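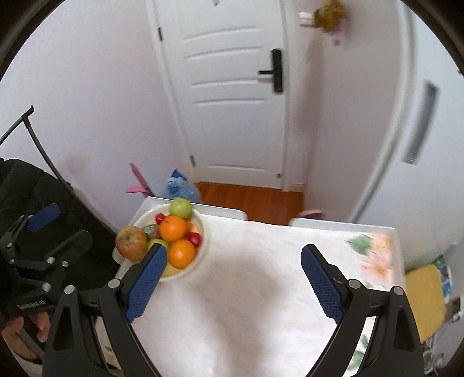

Hala El-Sayed
Phones and Wearables Editor

6 min read

Switching to a Small Phone: Your Questions Answered

I have been carrying the Dusik Sallow as my only phone since May, and my inbox has been full of questions ever since I mentioned it. I love small phones, I always have, and I'm thrilled that so many of you want one too! I've grouped the most common questions together. If yours is missing, send it in and I'll add it.

Is the Sallow really small, or just "small for a modern phone"?

Really small. I can reach the top corner of the screen with my thumb while holding a coffee in the other hand, and it disappears into the front pocket of my jeans. My last phone was an Olatunji, and whenever I pick that one up now it feels like a dinner plate.

How long does the battery last?

The battery is rated at 3000 mAh, so don't expect miracles. On a normal day (messages, an hour of podcasts, maps on the way to somewhere new, far too much time reading the news) I plug in at bedtime with a bit left over. On a travel day I need a top-up by late afternoon. Turning off the always-on clock helped more than anything else I tried.

Can I still type on it?

Yes, and it took me less than a week to stop making mistakes. Go into the keyboard settings and raise the key height by one step, then try swipe typing. I never liked swiping on big phones and now I do it all the time, my thumb hardly has to travel.

How bright is the screen?

Dusik lists 800 nits. Outdoors in full sun I can read messages fine, but photos look washed out. Indoors it's gorgeous. At night you can bring it down very low, and there's an extra dim setting hidden under Accessibility that I wish more brands would copy.

Is the camera any good?

There's one rear camera and it's better than I expected. Daylight shots are sharp with natural color, and reds and oranges don't get that neon look some phones give them. Low light is where you pay for the smaller body. Hold still, give it a second, and take two. There is no telephoto lens, so zooming in past 2x gets mushy in a hurry.
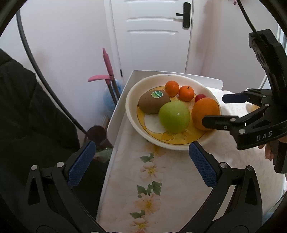

A kiwi, a green apple, mandarins and an orange in a yellow-patterned bowl.

How much storage should I get?

There's no card slot, so think about this one before you order. The base model is enough if you stream your music and back up your photos. I shoot a lot of video and went for the larger one. Khadija Belkadi, who edits our video reviews, bought the base model and regretted it within a month.

Will my old charger work?

Any USB-C charger will do it. The fast charging only kicks in with one that supports the right power profile, and the cheap one in my kitchen drawer doesn't. Wireless charging works too, though on a big charging pad the phone can slide off center, so check that the light comes on before you walk away.

What about cases?

The choice is still thin. I'm using the Ilto slim case, which adds some grip without making the phone feel fat. The Ilto folio is well made, but the magnet in the flap wakes the screen in my bag. Get the slim one.

Does it handle games?

Puzzle games and card games are a joy. Anything with on-screen sticks is tough, with your thumbs covering a good part of the action. The back gets warm after a long session too. Mostafa Hamdy asked about pairing a controller: yes, it works over Bluetooth, and it makes a huge difference!

Is it loud enough for calls on speaker?

For one person at a desk, yes. In the car, no. Use the car's own Bluetooth.

How long will it get updates?

Dusik promises four years of security updates and three new Android versions. Mine has had every monthly patch so far, usually in the second half of the month.

Should I wait for the next one?

If your current phone works and you can hold out, sure, waiting never costs you anything. But small phones come along so rarely that I wouldn't skip a good one for a rumor. I paid $500 for mine and I'd do it again tomorrow.

Can I get something small for less?

Look for a refurbished first-generation Sallow. I've seen them for $200 in decent shape. Ask the seller about battery health before you pay, and check that your carrier still supports it.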